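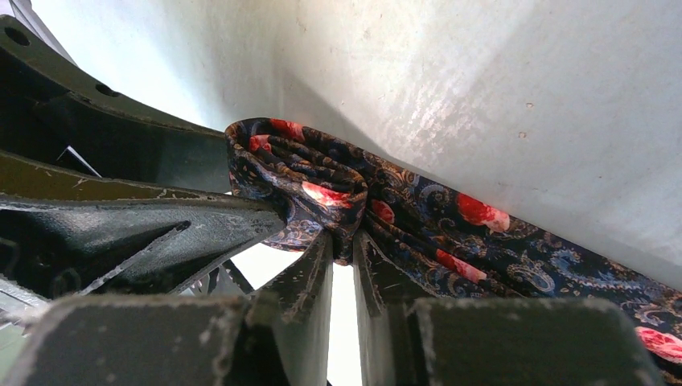

4.2 What players told us about input lag

I'll admit I went into this part expecting the frame rate to matter most. We had 19 people play Hesow on the same console, first with the display locked and then with the low-latency mode switched on, and I sat behind them with a notebook. Eleven of them said the second session felt "tighter" before I'd asked a thing!

Nana Aidoo ran the timing side with the Trison logger, and her numbers (see Figure 3) put the average button-to-screen delay at 112 milliseconds in the locked mode.
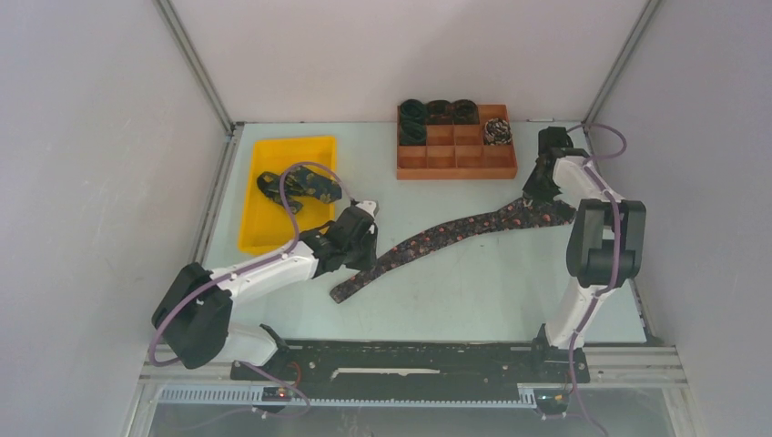 The low-latency mode cut that by some 20 milliseconds — less than I'd hoped, but people clearly felt it. The odd ones out were the players who mostly use handhelds, and they couldn't tell the two modes apart at all.

Figure 3. Button-to-screen delay by display mode, all players, June 2020.

We did try a wireless pad too, but the batteries kept dying on us, so I've left those runs out of the averages.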